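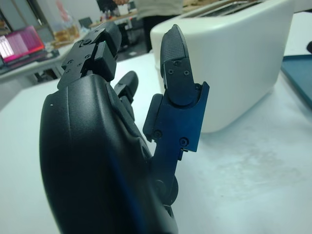

Sernmont (film)

Main page - Contents - Random article - Film portal

Sernmont is a drama film written and directed by Robel Weldu. It was produced by the small company Gretix and runs for 199 minutes, including a break after the second hour. The dialogue is in Tigrinya and French.

Plot

Altier, a retired bus driver, comes to the mountain town of Sernmont to sell the house of his dead brother. The buyer does not arrive. While he waits, Altier starts to repair the roof, and the neighbors begin to treat him as if he were the brother. He corrects them at first, and later he stops. In the last part his niece Woldemariam comes with the papers, and he refuses to sign. 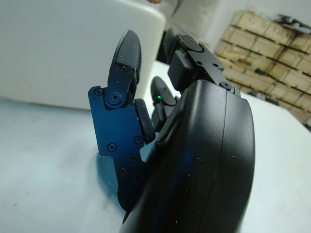
Production

Weldu wrote five versions of the script. Filming began in May and used two houses on the same street - one for the rooms and one for the roof. Most of the neighbors are played by people of the town who had not acted before. The first cut was over 525 minutes long, and a whole story about the town school was removed from it.

Reception

Reviewers praised the quiet acting and the sound of the rain scenes. Several found the second hour too slow, and the ending divided them. A shorter version was prepared for television, but Weldu did not approve it and his name is not in its credits.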